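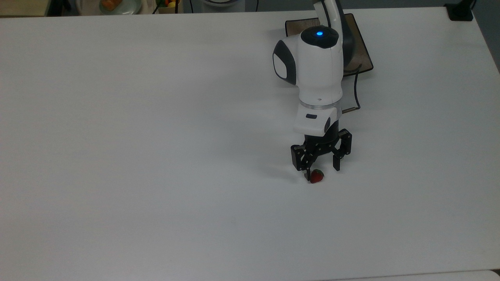 Getting to the Tretivitz open day

I nearly missed the whole thing! The number 7 bus drops you at the bottom of Kamel Lane and then it's a proper climb up to the gates (wear sensible shoes, I didn't). I'd wanted to see round the Tretivitz pottery for years, and they only open the doors to visitors once in February, so I wasn't going to let a hill stop me.

The clay room

We went round in groups of 15, and my favourite bit was the clay store – cool, dim and smelling like a riverbank. Our guide let us squash a lump of the Wundale clay, a lovely rusty red that got under my nails and stayed there till bedtime.

Kilns and glazes

The big kiln is called Drotel, after the firm that built it, and it takes 3 days to cool down before they can unload it. There's a wall of glaze test tiles too, all numbered, and I fell completely in love with 789, a sort of mossy green with speckles. They don't sell it any more, typical!

Tea and the seconds shop

Tea was served in their own mugs and the ginger cake was gorgeous. I came away with two wonky bowls and a butter dish with no lid, then had to carry the lot back down to the bus.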